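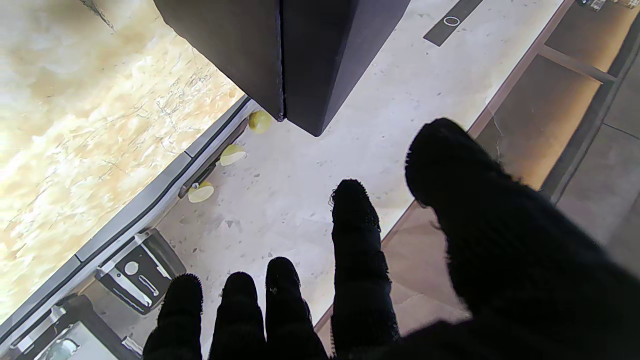
28 Sep 2023 – by Adi Manurung

Rurnis slot math cards

Each card lists the settings for one game in the Bedum catalog: reel layout, paylines, volatility class, RTP and maximum win. Values come from the game's own help screen, copied by hand.

Fields

game_id – short name, lower case
reels, rows – base game only; bonus layouts go in notes
rtp – percent, highest setting offered
rtp_alt – lower settings, separated by semicolons
volatility – studio's own label, not rescaled
max_win – multiple of total stake

Known gaps

Flavetti uses 15 paylines in the base game and 9 in free spins. Only the first figure is in the paylines field. Its max_win is 900. Ra has no published volatility label, so the field is blank. Hit rate is missing for 4 games.

Changes

Seung-woo Do fixed the decimal separators in January. Send corrections to Denise Hollis with the help screen text pasted in.

Contact | © Rurnis | Back to top

We use cookies to remember your settings. Accept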